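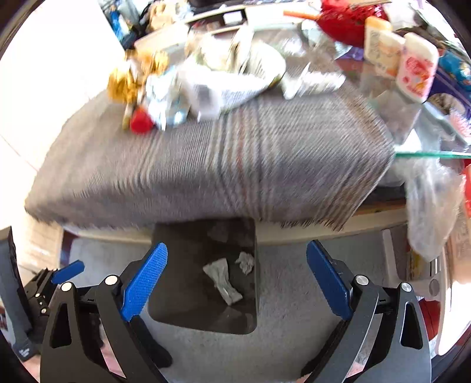
Tissues, and the rest of the table corner

August is allergy month for me, so the bin by the table gets more use than any other in the apartment. Tissues mostly. I used to take it out when it was full, but tissues take up so much room that it looked full when there was hardly anything in it. Now I empty it every evening at 7, before I start dinner, whether it needs it or not.

The bin lives just under the edge of the table. I tried it by the door and I tried it beside the couch, and both times I ended up with used tissues on the table and in my pockets. With it close to where I sit I can drop things in without getting up. The cloth hangs over part of the opening, and Yavuz says that is a bad place for a bin. He may be right. I pull it out a little when I am working and push it back when I am done.

I don't use a liner. The small bags never fit and slid down inside after a day. I tip the tissues into the kitchen trash and wipe the bin out with a damp rag once a week.

The cloth is the gray one with the stripes in cream, dark gray and a reddish brown. I bought it at Tanham, the secondhand place next to the laundromat, two summers ago. I don't think it was made as a tablecloth. It was folded in with the throws, and it has a fringe that has gone raggedy. I thought about cutting the fringe off and decided to leave it alone, as I'd probably cut it crooked.

I wash it in cold water with the towels and hang it over the shower rod. The first time, I put it in the dryer for 30 minutes and it came out stiff, with the ribs all bunched up. Ironing it from the back fixed most of that. One of the brown stripes still pulls a little.

The top of the table is the part I haven't dealt with. Things get put down at the back and stay there. Mail, chargers, whatever I had in my hand when I came in. Last week I went through one pile and found a library notice for a book I returned in spring, plus a receipt from Soomro for light bulbs I was sure I had never bought. The bulbs were in the hall closet.

My plan is to clear one side at a time and put a shallow tray there for the mail. Charalambos has a spare one he says I can have if I come and get it. I'll go over this weekend. Until then the mail is going on the chair.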